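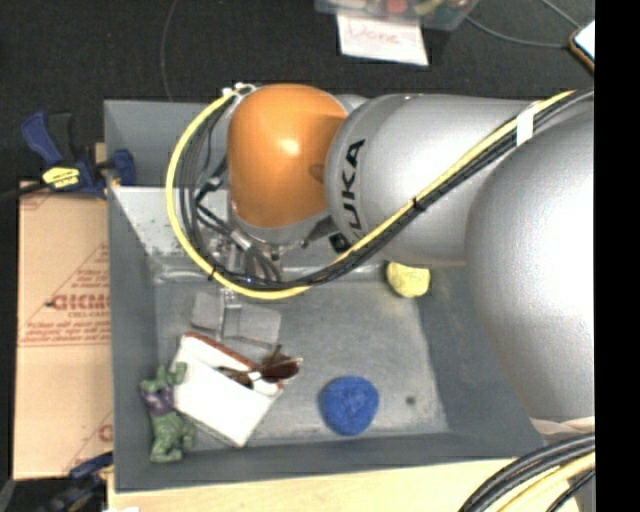 What does the Skorkow parts list contain?

It contains 1,484 rows, one per spare part, transcribed from the printed Haberkorn catalogs for hand-cranked sewing machines.

November
By Kadir Işık

# Skorkow parts list

## Files

- `parts.csv`: main table, UTF-8, comma-separated
- `models.csv`: 51 machine models, keyed by `model_id`
- `notes.txt`: transcription notes

## Columns in parts.csv

- `part_no`: as printed, leading zeros kept. Read this column as text.
- `model_id`: joins to `models.csv`
- `name_en`: English part name
- `thread`: screw thread if printed, otherwise empty
- `page`: catalog page

## Known problems

19 rows have a part number that could not be read in full. Unread digits are marked with `?`. Part numbers are not unique across models, so join on `part_no` and `model_id` together.

The Fidholm supplement uses a different numbering for shuttle parts. These rows carry the prefix `F-`, added during transcription.

## Changes in version 2

Bobbin winders moved out of `notes.txt` into the main table. The `price` column was dropped.

Corrections should quote the part number and the catalog page.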